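Bags and Books: The Bosberg Reading Room Swap

Gallery by Tin-yau Fang
Posted in January

Our winter swap has wrapped up and I have been grinning ever since. If you missed it, the idea is simple: fill a bag with books you're ready to pass along, bring it to the Bosberg Reading Room, and go home with someone else's bag. You don't get to pick through it first. You choose by the bag and by whatever is poking out of the top, and that's it! We did 395 books this year, every one of them written in the ledger by hand (my hand, and it still hurts).

I've grouped everything by bag, because that's how people talk about the swap afterwards. "I got the green one." "Who got the one with the zipper?" If yours is here and I've got something wrong, leave a note below and I'll fix it.

The Long Table
We pushed the two reading tables end to end under the windows and finally had enough room. Last winter the bags were on the floor and people kept tripping on the handles. I would happily do it this way forever.

Green Canvas, Two Pockets
Mysteries all the way down, plus a paperback of crossword puzzles with the first page filled in. Went before I'd finished my coffee.

The Voltell Sack
A giveaway tote from a Voltell lighting showroom, washed so many times the logo is mostly a rumor. Cookbooks inside, heavy ones. There's a soup book in there I've been hoping to come across for years and I was very good and left it alone.

Gray Felt with Leather Handles
Travel guides, most of them long out of date, which I think makes them better reading. Old restaurant listings are a kind of short story. I sat down with the Lisbon one and lost twenty minutes.

The Quilted One
Sewn by the person who brought it, from shirts. You can find a cuff on the back if you look, with the button still on. Picture books and one very thorough manual on keeping ducks.

Burlap with Red Sides
My favorite bag of the whole swap, and I'm not even going to pretend to be fair about it. Rough tan burlap, red fabric at the sides, cream woven straps with red stitching, and then you look in and there's shiny pale pink lining! The books are a treat too. The bright blue one is 元曲三百首, Three Hundred Yuan Songs, from a series of Chinese classics, and the dark navy one leaning beside it is 增广贤文, the old collection of sayings that my grandmother could quote at you for any occasion, including spilled milk and late buses.

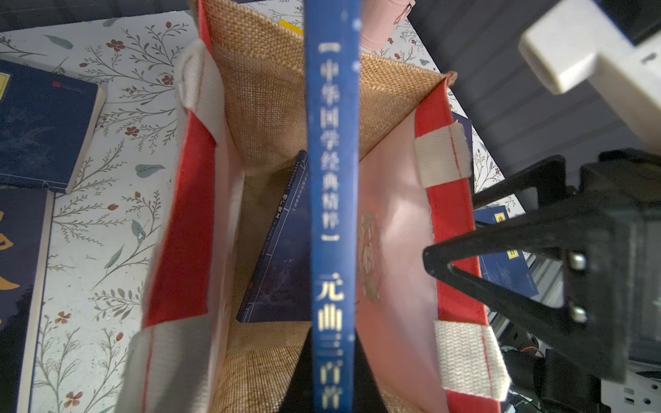
More on Those Two
A few people asked me about these at the table, so here's the quick version. Yuan songs (qu) come after the Tang and Song poems that tend to get all the attention, and they're looser and closer to how people talked. Some are funny, some are grumpy, and a lot of them are about quitting your job and going to live near a river. If you read Chinese even a little rustily, they're a wonderful way back in. Pick one, read it out loud, look up what you don't know, and read it out loud again.

增广贤文 is a different sort of book, a long string of rhymed proverbs that children used to learn by heart. You can open it anywhere. I had a copy as a kid and treated it like a fortune cookie.

Blue Stripe Beach Bag
Enormous. Sand in the bottom seam, which got a cheer when it came out onto the table. Thick summer novels with wavy pages, and a tide chart used as a bookmark.

Wan Bakery Paper Bags, Doubled
Technically not a tote, but we allow paper if it's doubled. The Wan bags are good and stiff and stand up by themselves. Poetry chapbooks, lots of them, thin enough that it took me ages to write all the titles down. One had a pressed fern in it. We put the fern back.

Backpack, Orange
Also not a tote! Science fiction, alphabetical by author, which is the most organized thing anyone has ever handed me at this event. I wanted to shake somebody's hand.

The Fenitz Bag
Fenitz is the little fabric shop on the corner that closed a while back, and this is one of their shopping bags with the scissors printed on the front. Several people stopped to say hello to it as if it were a neighbor. Knitting patterns, embroidery books, and a biography of a clockmaker.

Ledger, Page 13
All those titles in one column. I like the bit in the middle where the handwriting changes color because the pen ran out. If you enjoy lists as much as I do, the ledger lives on the shelf by the coat hooks and anyone can read it. Going back through the earlier pages, I make it 1,719 books since the first swap, and I'm delighted every time I say that number.

Leftovers Cart
Everything without a home at closing time goes on the cart and is free to take all winter, up to five per visit. Right now it's strong on gardening and weak on anything for teenagers, so if you have some of those, please bring them!

Notes for Next Time

Bring a bag you're willing to part with. A couple of people got attached at the last second and there was some quick repacking into spares. No hard feelings, I've done it myself.

Books in any language are welcome. We had Chinese, Polish, Spanish and Portuguese this year, and I'd love to see those bags find readers who are learning as well as readers who are fluent. If you're nervous about ending up with something you can't read, tell whoever is at the table and they'll steer you.

Put heavy books flat on the bottom and let the slim ones stand. Bags with a firm base travel better on the bus. And tuck in a note if you feel like it. My bag came with a card that said "start with the third one," so I did, and I was up until one in the morning.

The next swap is planned for early summer, same room, doors at 10 a.m. Bigger prints of these pictures are pinned up in the hallway past the water fountain, and if you spot your bag up there you're welcome to take the print home.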